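**Wimia brings tabletop whiteboards to summer letter workshops, with more on the way in September**

29 Jul 2021

Wimia, the neighborhood learning studio on the second floor of the old Pultex building, is delighted to announce that its drop-in letter workshops will run right through the fall. The workshops are built around a very plain piece of equipment: a framed whiteboard laid flat on a table, with a black marker and an eraser close by.

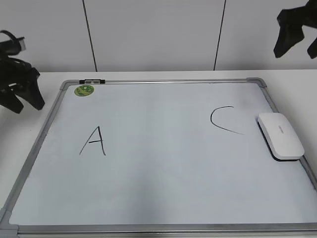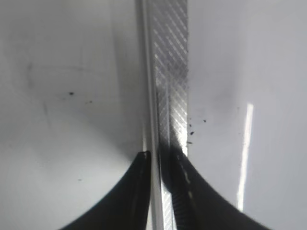
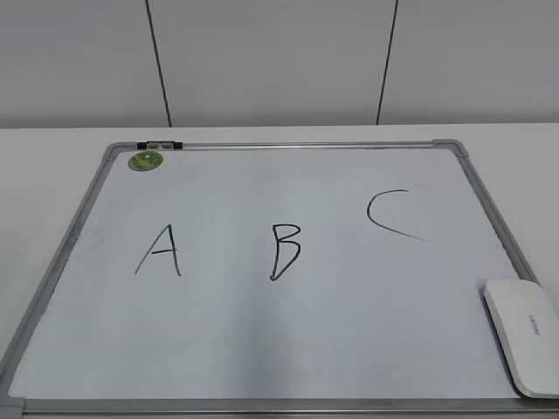
*Tabletop lettering at Wimia. First photo: A and C on the board, with the eraser at right. Last photo: A, B and C.*

We love how much people get out of a board that lies down! On a wall, younger learners stretch for the top and crouch for the bottom, and a shy writer has the whole room looking at her back. On a table, everyone can pull up a chair, lean in and have a go. Letters wander a little. A C ends up higher than its neighbors, or grows a long tail, and the group talks about it, wipes it off if they want to, and tries again.

The summer pilot drew 1,773 visits, well past what we had planned for, and plenty of those were grown-ups who first came along to keep a child company and then picked up a marker themselves. Several asked for an evening session of their own, so we're adding one.

**What's new in September**

- Evening workshops for adults who are learning English or simply want to work on their handwriting
- A Saturday morning table for children ages four to seven, with a parent or other adult
- 30 more boards for the lending shelf, free to borrow for two weeks at a time
- A take-home sheet showing the order of strokes for every capital letter

Lending boards go out with one black marker and an eraser. Please bring the eraser back too (we are always short of them). Magnets are welcome on the boards, and families are free to use them to hold up a word card or a drawing. If a marker line won't come off with the eraser, leave it alone and tell us at the desk when you return the board. Please don't scrub it with kitchen cleaner.

The new boards are being paid for by a $3,959 grant from the Ó Dálaigh Fund, which has supported reading and writing projects in the area for many years. Skirnex, the print shop downstairs, is printing the stroke sheets at no charge and has kindly offered to keep a stack on its own counter for anyone passing by.

Drop-in workshops are free and no sign-up is needed, but the room holds around 40 people and it does fill up, so come early if you're bringing a group. Schools and day programs can reserve a table ahead of time by calling the studio or stopping at the front desk during opening hours.

**Press visits:** Reporters are welcome at any daytime workshop. Please check in at the front desk on arrival, and ask families before taking pictures of children.

**Contact:** Wimia front desk, second floor, Pultex building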